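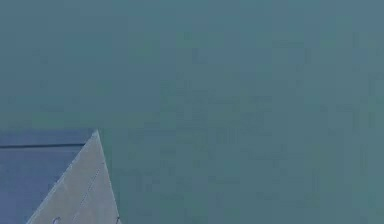 What do I need to redo after swapping a finger on the gripper?
Rerun the finger offset script, then the wrist camera check, then one slow pick at 10 percent speed. Don't skip the slow pick.

Verkine sim cell – README
last edit 01/12/2018, Kulap Boonchu

What's in here
Room model, arm and gripper model, camera poses, the offset files for each finger pair. Logs are not in here, ask Yupin Chaimongkol for the share path. Real cell at Sestholm has its own README, don't mix the offset files.

Setup
Unpack to a path with no spaces. Run setup once, then load_room, then load_arm. Order matters, the arm looks for the floor height at load and falls back to zero if it isn't there. Seven out of ten "gripper floating" mails I get are this.
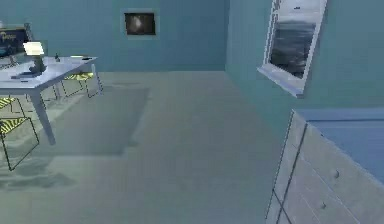
Physics step is 1000 Hz, cameras render at 10. If you drop the physics step the finger joints start to buzz. Harish Kaimal tried 100 and the left finger walked out of its slide in under a minute. Put it back before you commit please.

Room cameras
Poses are in poses.txt, one line each, position then rotation. Rotation is in degrees – the older Brenetti export was radians, so convert if you pull anything from before June. Reload after every edit, there is no hot reload for poses.

Regular upkeep
- clear the render cache after any texture change
- compare finger offsets to the master file, both sides
- open and close 100 times with no load, check the log for slip warnings
- restart teh sim between long runs, memory creeps up

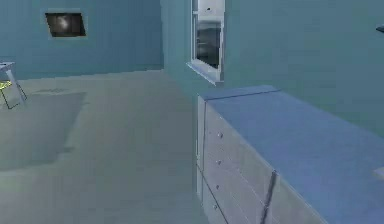
If the slip count goes over 7 in the no-load test, reload the finger pair from master and run it again. Still over, then it's the slide limits. Those are in the gripper file near the bottom, min and max per side, and they have to match. Boonmee Kaewsai wrote the mirror script for this, use it, hand editing is how we got the crooked pair last time.

Known problems
Textures come out soft at the default render size. Not fixed, low priority.
Wrist camera sits too close to the finger on the Siriwan mount, so it takes up a piece of every wrist view. Leave it. Moving the camera breaks the calibraton.
Reset button in the viewer resets the arm only. Objects stay where they are, use reset_all.
Thin parts like chair legs need the fine collision mesh. The coarse one lets the arm go straight through.
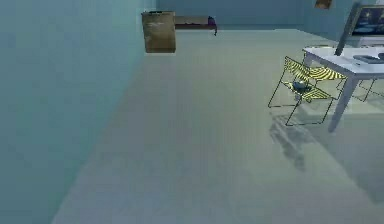 Fig. 4. Room model, desk end with monitor and striped chair.

Contact
Paweena Siriwan for the mount and anything with the wrist camera. Me for the rest. Put the log in the mail, the whole log, no screenshots of it.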